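Giving up sugar, part whatever

I stopped putting sugar in my tea in March, which I mention only so that you understand the kind of spring I've been having. The dentist in Evgate had shown me an X-ray and sighed at it. I paid her 80 pounds for the sigh.

The first fortnight tasted of wet cardboard. By the third week I'd started reading labels in the supermarket, a habit I used to mock in other people. There are 8 sorts of oat biscuit in the Varnel Road shop and I have now read the back of all of them, standing in everybody's way. The one called Zirkel, which has a picture of a hill on it and looks like something you'd be given in hospital, is the sweetest of the lot.

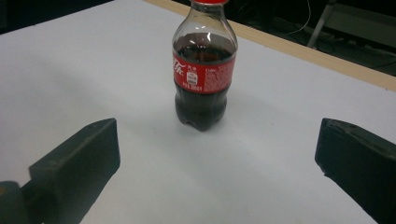 Tea was the easy part. What I miss is the four o'clock thing, when the afternoon sags and you'd sell a relative for something sweet. I've tried almonds. I've tried a walk round the block, which takes me past the bakery, so that was badly planned. A small Coke used to see me through to teatime, and even now a red cap and a red label will get my attention from across a room, whatever alphabet or characters the name is written in. Three months of virtue and my head still turns like a dog's.

I do sleep better, annoyingly. The tea has started tasting of tea, and I've become a bore about which kind. My next check-up is in the autumn. I'm told there may be another X-ray, so I'm putting the money aside now, in the old sugar tin.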